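The Gauge at Bellholm

The river gauge at Bellholm reported every 24 minutes. It had done so for 14 years, and in that time it had sent one reading that the inspector could not account for.

The reading was 398 centimeters. It arrived in November, at 3:12 in the morning, between two readings of 141. For the river to rise that far and fall again in the time allowed, a volume of water equal to the whole Osel reservoir would have had to pass under the bridge without wetting the road. 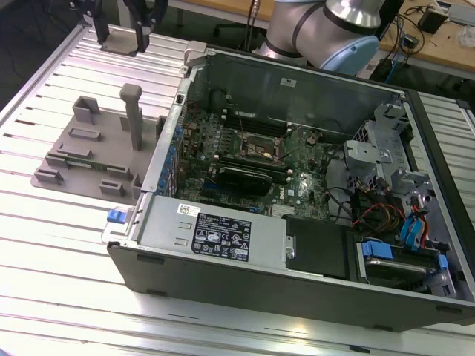

The inspector drove up from Plirkbridge with a level, a staff and a spare float. Procedure called for the well to be opened first. The well was clean. The float moved freely on its tape, and the counterweight hung plumb. She entered this in the book and signed it.

The station log was kept on paper by the lock keeper, who lived across the road. He had been awake at 3:12. He said the river had been where it always was. She asked whether he had seen it or assumed it. He thought for some time and said he had heard it, and that it sounded the right height.

She wrote "not observed."

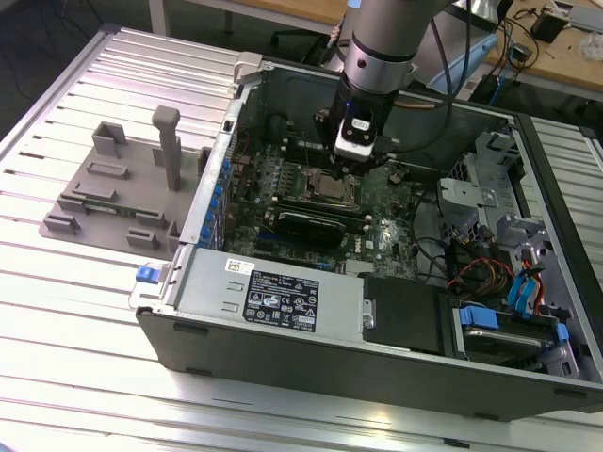 The office wanted the value struck. A single spike raised the annual maximum, and the annual maximum set the height of the new embankment at Prantl, where concrete had already been ordered. To strike a value, the inspector had to enter a cause code. There were nine codes. She tested for each of them over two days and found grounds for none.

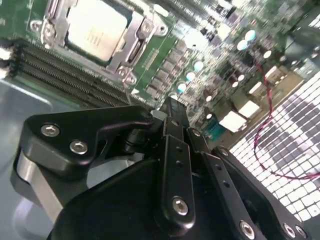
The processor area of the board, with the gripper in the foreground.

On the second evening she walked the bank with a flashlight. The reeds stood upright. Above them, on the downstream face of the bridge pier, was a line of fine silt, level all the way across. She set up the staff and read it twice. Then she asked the lock keeper to read it, and did not tell him what she had.

"Three ninety-eight," he said.

The road behind them was dry. There was dust on it. 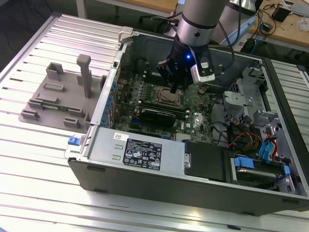
She took a sample of the silt in a glass tube, labeled it, and checked the float once more. The gauge read 141. In the column for remarks she wrote that the value was retained, cause unknown, and that the embankment at Prantl should be built to suit.

The lock keeper asked if he should move his furniture upstairs. She told him the form did not cover that. He began with the chairs, and she held the door.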